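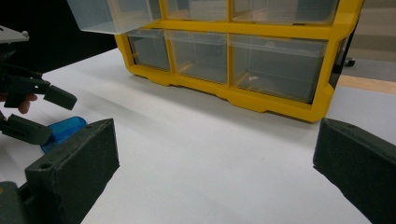
*Gelber Schubladenkasten, blaues Kunststoffteil, Greifer: Eine Schublade steht schon ein Stück offen.*

# Wer passt auf, dass Roboter sich benehmen?

Eine Schublade aufziehen, etwas hineinlegen, Schublade zu. Dafür brauchst du wahrscheinlich keine Anleitung. Ein Roboter braucht eine ganze Menge davon, und er braucht Regeln. Über die wird viel geredet, meistens von Leuten, die gern Roboter verkaufen möchten. Deshalb schauen wir lieber zweimal hin.

## Was ist überhaupt eine Norm?

Eine Norm ist eine Abmachung, die jemand aufgeschrieben hat. Dass ein Blatt Papier in deinen Schulordner passt, liegt an einer Norm. Für Maschinen gibt es auch welche. Darin kann zum Beispiel stehen, wie man eine Gefahr sucht, bevor man die Maschine einschaltet, oder wie ein Not-Halt funktionieren muss. Das ist der Schalter, der alles stoppt, wenn etwas schiefgeht.

Eine Norm ist aber noch kein Gesetz. Ein Gesetz muss man einhalten. Bei einer Norm kommt es darauf an: Manchmal verlangt ein Gesetz oder ein Vertrag, dass man sich an sie hält, manchmal ist sie freiwillig. Wenn also jemand sagt: „Unser Roboter ist nach Norm gebaut“, dann frag ruhig: nach welcher? Und wer hat das nachgeprüft?

## Zwölf Versprechen und eine Schublade

Die Firma Parisi hat für ihren Haushaltsroboter Domo eine Liste mit 12 Regeln aufgeschrieben. Klingt nach viel. Wir haben sie gelesen. Regel 4 lautet: „Domo ist immer freundlich.“ Schön, aber wie misst man das? Regel 11 verspricht, dass Domo „verantwortungsvoll lernt“. Was das heißen soll, steht nirgends.

Richtig brauchbar fanden wir drei:

- Domo bleibt stehen, wenn jemand den roten Knopf drückt.
- Domo drückt nie fester zu als nötig.
- Wer Domo etwas vormacht, darf vorher fragen, was damit passiert.

Die erste Regel kann man leicht testen. Knopf drücken, gucken. Bei der zweiten wird es schwieriger, denn „nötig“ ist ein Gummiwort. Für ein Ei ist etwas anderes nötig als für einen Hammer. Eine gute Regel würde eine Zahl nennen und sagen, wie man sie misst.

## Vormachen gehört auch dazu

Manche Roboter lernen, indem Menschen ihnen eine Arbeit zeigen. Dafür nimmt man Greifer in die Hand und erledigt damit, was später die Maschine können soll.

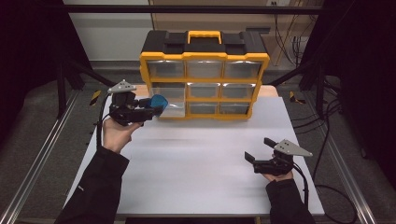

*In jeder Hand ein Greifer: Der linke hält das blaue Teil vor die offene Schublade, der rechte ist leer.*

Sieht harmlos aus, und so ein Kasten auf einem weißen Tisch ist es wohl auch. Trotzdem lohnt sich gute Praxis schon bei solchen Aufgaben. Liegen Kabel auf dem Boden, soll niemand darüber stolpern. Wer lange mit Greifern arbeitet, braucht Pausen. Und die Fehlversuche? Die sollte man aufheben und ehrlich beschriften. Wenn man bloß die schönen Versuche herzeigt, glaubt am Ende jeder, die Sache sei kinderleicht.

Außerdem: Ein Roboter, der mit einem einzigen Kasten geübt hat, kann an deinem Schreibtisch ziemlich dumm dastehen. Bei dir klemmt vielleicht die Schublade, oder ein Radiergummi liegt im Weg. Dass jemand eine Aufgabe sauber vormacht, beweist noch lange nicht, dass die Maschine sie kann.

## Und die Prüfsiegel?

In der Stadt Skanum kleben auf vielen Geräten bunte Siegel mit dem Namen Clirnska. Wir wollten wissen, was dafür geprüft wird. Die Antwort war ein Faltblatt mit vielen Sternchen und wenig Auskunft. Kann sein, dass die Prüfung gut ist — ablesen kann man es dem Aufkleber nicht.

Wenn du das nächste Mal so ein Siegel siehst, probier diese Fragen aus:

1. Wer hat geprüft, die Firma selbst oder jemand anderes?
2. Was genau wurde getestet?
3. Wo kann ich das Ergebnis nachlesen?

Bekommst du auf alle drei eine klare Antwort, ist das ein gutes Zeichen. Bekommst du nur einen Luftballon mit Roboter drauf, nimm den Luftballon und frag noch mal.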